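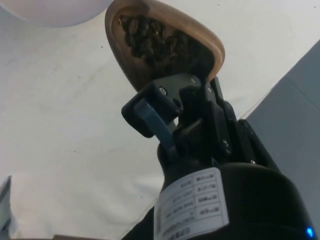

Un exploitant du réseau Culumari nous a écrit en janvier que ses préparations variaient d'une heure à l'autre, alors que la machine n'avait pas été déréglée et que le lot de café restait le même. Selon lui, la section 3 du présent guide passait trop vite du réglage de la mouture à l'extraction, sans rien dire du dosage à la cuillère. La présente édition reprend donc cette étape en entier.

3. Dosage et chargement des grains

3.1 Objet

Cette section s'applique au moulin Cosard utilisé avec la trémie amovible Droneck. Elle concerne le dosage manuel de grains entiers torréfiés au moyen d'une cuillère en bois. Pour le café prémoulu, se reporter à la section 5.

3.2 Avant le premier dosage

1. Mettre le moulin hors tension et retirer la trémie.
2. Essuyer l'intérieur de la trémie avec un chiffon sec et non pelucheux.
3. Vérifier que le creux et le bord de la cuillère sont lisses, sans éclat ni fissure.
4. Poser un récipient vide sur la balance et appuyer sur la touche de remise à zéro.

Note — La cuillère en bois ne passe pas au lave-vaisselle. La laver à la main, la sécher aussitôt et la laisser à l'air libre une nuit avant de la réutiliser.

3.3 Dosage

1. Ouvrir le sachet et prélever les grains sans tasser.
2. Tenir la cuillère par le manche et la secouer légèrement au-dessus du sachet, afin que les grains en surplus y retombent.
3. Verser dans le récipient placé sur la balance.
4. Compléter ou retirer quelques grains jusqu'à obtenir 14 g pour une tasse. Pour deux tasses, doubler cette quantité.
5. Refermer le sachet en chassant l'air.

Une même cuillerée ne pèse pas toujours le même poids : les torréfactions foncées donnent des grains plus légers, à volume égal, que les torréfactions claires. Le contrôle à la balance est obligatoire à chaque changement de lot. Il est recommandé à chaque ouverture de sachet.

3.4 Chargement de la trémie

1. Replacer la trémie sur le moulin et la tourner jusqu'au déclic.
2. Verser les grains en une seule fois, au centre.
3. Fermer le couvercle.
4. Remettre le moulin sous tension et lancer le cycle.

ATTENTION — Ne jamais introduire la cuillère, ni les doigts, dans la trémie lorsque le moulin est sous tension. En cas de bourrage, débrancher l'appareil et appliquer la procédure de la section 7.

ATTENTION — Les grains à surface très huileuse encrassent les meules. Avec ce type de café, effectuer le nettoyage décrit en 6.2 deux fois plus souvent.

3.5 Conservation

Conserver les grains dans la boîte hermétique Ung fournie, à l'abri de la lumière et de la chaleur. Ne pas les placer au réfrigérateur. Ne pas laisser la cuillère dans la boîte entre deux services — le bois retient les huiles, qui rancissent et altèrent le goût du café.

La boîte peut être commandée séparément sous la référence indiquée en annexe B. Son joint se remplace tous les trois ans, ou plus tôt s'il a perdu sa souplesse.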